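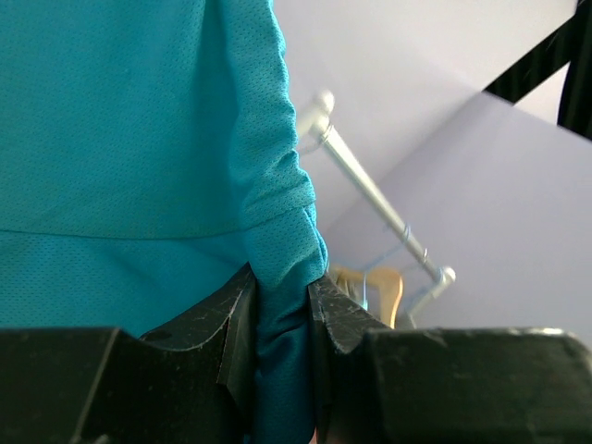 Bence Virág wondered whether I had tried plain white vinegar before buying anything, so let me say up front that yes, I did, 2 cups of it, twice. Now the full story.

My gym shirts are the thin polyester kind. They come out of the washer smelling of nothing at all, and then 17 minutes into a workout they stink like an old sponge. A coworker swears by Cisero sport detergent. It costs a lot more than what I use now, and the bottle talks about "deep fiber renewal," whatever that is supposed to be. Has anyone compared it with regular stuff, same shirt, same washer? I'm not interested in what the label says.

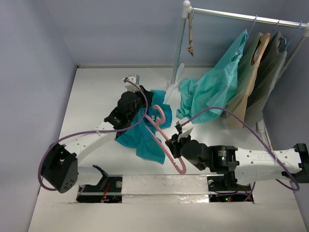

I also air-dry everything on hangers, so please don't tell me to quit using the dryer. No fabric softener either -- I gave that up in May and noticed no difference.

Posted May 13, 2023

Rikport
Body oil gets into polyester and hangs on, and the smell comes back once you warm it up. A fancy bottle won't do much about that if you're washing cold with too much soap. Cut the dose in half, turn the shirts inside out, and soak them overnight in oxygen bleach first (check the care tag). I did try Cisero for a while. Smelled nice in the bottle. My shirts were the same as with the cheap powder, and I went back to the powder.

laundry_pat
just buy it, works great!!! 4 stars

Phetsri
I'd want to know how many of those "works great" people changed something else the same week. When did you last clean the washer itself? Mine had gray slime under the rubber seal, and I'd blamed the detergent for months. Run it empty on hot and wipe the seal. Also, how long do the shirts sit in your gym bag? If the answer is overnight, I'd start there. The soak is worth trying on one shirt before you do the lot. Keep another one out and wash it your usual way, then wear both and see.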